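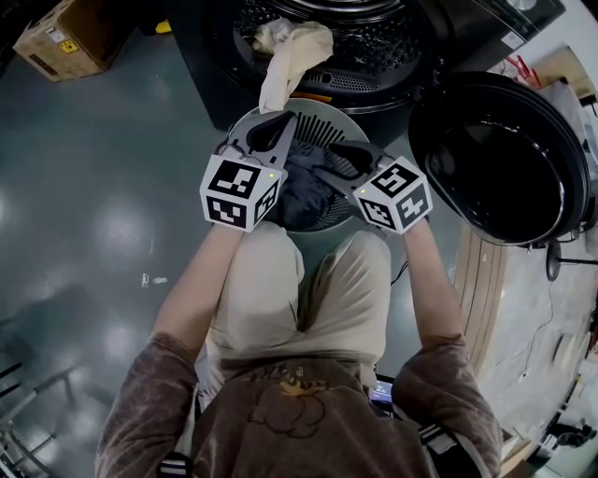
Both hands busy over the round grey tub.

About Prosside

Welcome, and thank you for wandering over to this page! Most people come to our website looking for the class calendar or the parking directions, so if you have stopped to read about who we are, pull up a chair, because we do like to talk.

Prosside is a small school for people who want to look after their own clothes and household linens. We teach mending, darning, hand washing, stain work, pressing, simple alterations and (in the colder months) a good deal of knitting repair. Our students are teenagers heading off to college, new parents, retired folks with a cedar chest full of their mother's tablecloths, and plenty of people who simply got tired of throwing out a favorite sweater over one hole in the elbow.

How we started

The school began at Rosalinda Tagle's dining table. Rosalinda had spent 14 years doing alterations in the back of a dry cleaner's, and she kept meeting customers who wanted to know how she did things. One July she invited a few of them over for iced tea and a lesson on hems. They came back the next week with friends, and the friends brought their own bags of mending, and before long her husband was eating supper standing up in the kitchen.

We moved into our current home, the old Kaczorowski building, after two years of that. It was a hat shop once and then a place that sold piano parts, and the floors still slope toward the street, so if you drop a spool of thread you may as well wait for it by the front door. We love it here. The windows face north, the light is kind to tired eyes, and there is a long counter along the back wall that seems to have been built for folding sheets.

Who you will meet

Rosalinda still teaches the beginner hems class and most of the evening alterations. She will tell you to slow down. She tells everybody that.

Aniela Wilczyńska runs our wool and knitwear program. She learned darning from her grandmother and invisible reweaving from a great many library books, and her Saturday-sweater students (we call them that no matter which day they come) are a loyal bunch. Her waiting list was 61 names long last winter, so we have added a second section.

Giang Hoàng teaches washing and stain removal. Giang studied chemistry and will happily explain why hot water sets some stains and lifts others, but you don't need any science to take the class, only a stained shirt or two that you don't mind experimenting on.

Tamsin Hoani answers the phone, keeps the calendar, orders the thread, and teaches our quilt repair weekends twice a year. If you have ever called us with a question about whether a thing can be saved, you have probably talked to Tamsin, and she probably said to bring it in.

What a class is like

Classes are small and the pace is easy. We start each one with coffee and a look through whatever people have brought, and some of the best lessons come out of that first half hour. Beginners sit next to people who have been coming for years, which suits both of them. You are welcome to bring your own sewing machine, though we have plenty to share, and all the needles, pins and chalk are here already.

The thread library

Our pride and joy is the thread library, 278 colors at last count, given to us in large part by Kazimiera Wieczorek when she closed her tailoring shop, Bristari. Students may use any of it in class. Kazimiera still drops by to make sure the greens are in the right order, and we are always glad to see her.

Out and about

Twice a year we set up tables at the Plurnov street market and mend whatever people carry over, free of charge. At the last one we got through 164 pieces, mostly buttons and pockets, along with one very large stuffed rabbit that needed a new ear.

Come and see us

The front door is open from 10 a.m., and visitors are welcome to look around, sit in on a lesson or just warm up with a cup of something. Use the side entrance for evening classes and ring the bell twice. Street parking is free after 6 p.m., and Tamsin can tell you about gift certificates, group bookings and the next beginner session.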